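Minutes - Naltness tenants meeting, Thu 18 January

Present: most of ground floor, Pacheco rep, Catalina Riquelme. Started late, keys.

**Heating.** Bill for the quarter 1344, was 531 same time last year. Pacheco say meter was read wrong in June, will credit nearly 500. Want it in writing. Agreed.

**Bins.** Still overflowing by Friday. Bonano quote for extra pickup is too high - ask for every other week insted.

**Mail room.** Lock sticks. Ovix coming to look, no date. Parcels to stay behind the desk till then.

**Lobby floor.** Tile cleaning done by Pacheco, not on the service charge. Seams to be scrubbed twice a year from now on. Rep to confirm who pays for the next one.

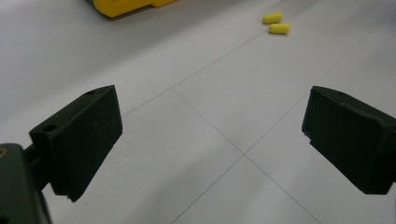
Catalina Riquelme asked that any floor work be kept off weekday mornings, school run is bad enough. Rep will pass it on, no promises.

**AOB.** Bike rack - deposit of 1000 still not returned. Carried over agian.

Next meeting to be set by email.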